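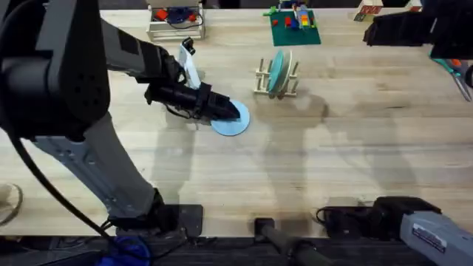

Last modified: March 11, 2026

4. What the money went on

4.1 The plan and the purchase orders

The budget we submitted had two lines in it. One said "arms" and the other said "other." Anyone who has equipped a manipulation bench will know which line grew. Our request to the Prendley fund was written by people who had read a good many papers with a cost table and had believed them. Those tables list the arms, the grippers and the cameras, and then stop, as if the whole lot would hover in the air and power itself.

Figure 3. The two-arm bench. The left gripper is at the light blue plate; the dish rack holds the teal one.

We sorted every order placed for the bench into four groups: motion (arms, grippers, controllers), sensing, mounting and cabling, and task objects. Of the 158 orders, 14 were for motion. These took up most of the money and almost none of our attention, as the vendor sent a quote, we winced, and Melina Christodoulou signed it. The other orders were small, frequent and argued over at length.

4.2 Mounting and cabling

Each arm in Figure 3 sits on a base mount at the near edge of the tabletop. Our first plan was a welded steel frame from Alexiou, priced as though it would one day carry a roof. We dropped it after working out that we wanted to move the arms between tables twice a term, and that none of us wanted to be the person moving the frame. A butcher-block top costs less, takes a clamp well and can be replaced by anyone with a car.

Cables were the item we got most wrong. We had allowed for one of each kind per arm. The cable that comes in the box is the right length for an arm that doesn't go anywhere. A run that has to leave the upper joint, hang clear of the elbow and still reach the base at full stretch needs slack, and slack is sold by the foot. We now plan for two spares of every cable at the wrist and one everywhere else. The wrist camera brackets belong in this group too, though we first filed them under sensing, where they made sensing look expensive.

4.3 Task objects

Reviewers of the original request asked why a robotics lab needed a line for household goods. The plates, the dish rack, the toy bricks and the scissors with orange handles are the reason. They are cheap, and buying them took up 40 separate orders, each needing its own form. The form is the same length for a plate as it is for an arm.

Two rules came out of this. First, buy the whole set of a thing at once. A plate replaced in June by one that is nearly the same is a different plate as far as the gripper is concerned, and the earlier trials can no longer be compared with the later ones. Second, put a ceiling on what can be bought without a form. Ekene Iyamu asked for $100 per order and got it after one meeting, which remains the best return on effort in the whole project.

4.4 Renting or buying the second arm

We looked at leasing the right arm through Grelteo. On paper the lease won for the first year and lost badly after that. It also barred us from changing the gripper or adding anything to the wrist, so we would have been paying monthly for an arm we could admire. The service plan from Dillari covered both arms if both were owned, and that settled the question. Labs with a single short study to run may well decide the other way, and Section 5 gives the worksheet we used, with the column for cables made wider than it was in ours.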